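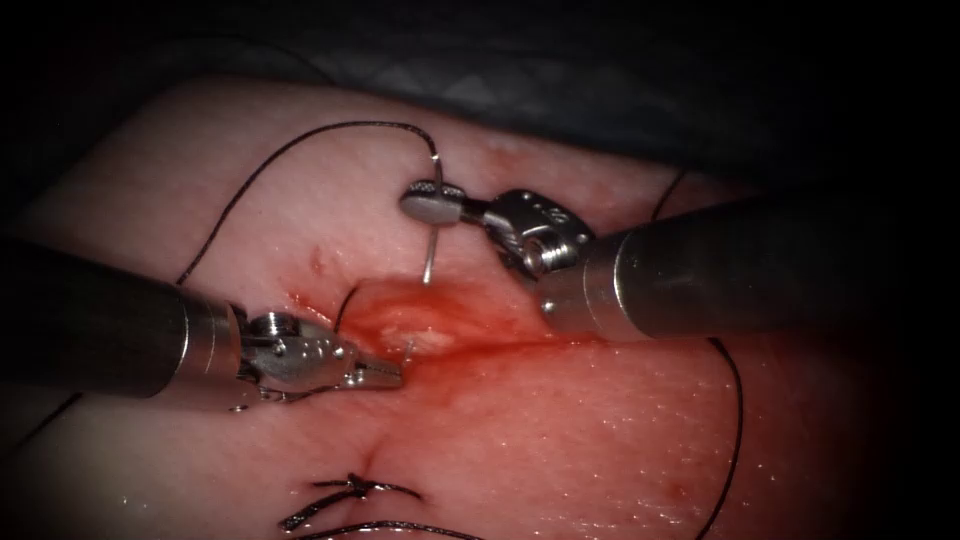
# The Swimming Baths at Drekmont

The order came by email at twenty past four, when the council offices were nearly empty. It had two pages. The first said that all indoor public baths in the region were to stay shut until further notice. The second was a list of the baths, and Drekmont was on it, spelled wrong.

The mayor read both pages standing up. She had been in the job for two years and had learned to read anything from the regional governor standing up, as she usually had to go and find somebody straight afterwards. She went down the corridor to the town clerk's room.

The clerk already had a copy.

"We open tomorrow," the mayor said. "Seven o'clock, as advertised."

"They'll take us to court."

"How long does that take?"

The clerk thought it over. The court was in Ridwood, forty minutes by train, and the judges there did not like to be hurried in April. "A morning," he said. "If they file tonight."

"Then people can swim for a morning."

He wrote that down, crossed it out, and asked her what she wanted the notice to say. They agreed on three lines. The baths would open. There would be no more than 300 swimmers in the building at once — the hall was built for 500 — and the windows would be kept open. The clerk wanted a fourth line giving the legal grounds, and the mayor told him to leave it off until they had some.

He printed the notice himself and walked over with it. It was raining a little. The baths stood on the square behind the old Magnusson flour mill, a long brick building with green doors, and the lights were on inside. The boiler had been lit two days before, against his advice. He taped the notice to the left-hand door, found that the tape would not hold on wet paint, and moved it to the inside of the glass.

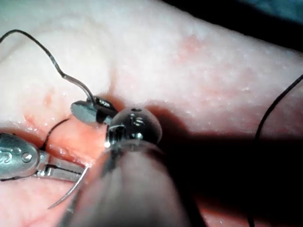 A woman waiting for the bus asked him whether it was true, then, about tomorrow. He said it was. She said her mother had not been in the water since the autumn and could hardly manage the stairs now, and she wanted to know what would happen if they got there and found the police on the steps.

"I don't know," the clerk said. "I'd come early."

Her bus pulled in, the number for Buvow, and she got on it without answering.

He went back by the side street. The mayor was still in her office with the door open, talking on the telephone to the governor's deputy. She was saying yes and no by turns. After a while she said, "You've spelled it with a C," and then she listened for a long time.

When she had hung up she told him how things stood. The governor would file that evening. The hearing was set for nine. If the town lost, the doors had to be shut within the hour, and there might be a fine, which would have to come out of the roads money.

"The council won't like that," said the clerk.

"Half of them won't. The other half will be in the pool."

He asked whether she meant to go to Ridwood for the hearing. She said no, he would have to go, and there was a train at ten to eight. He looked at the clock and worked out what time he would have to be up.

At seven the next morning he was in the square with his case papers under his arm. The queue went past the mill and round the corner, mostly old people with rolled towels, and the woman from the bus stop was near the front, holding her mother's bag. The green doors opened. He watched until the two of them had gone in, and then he walked to the station.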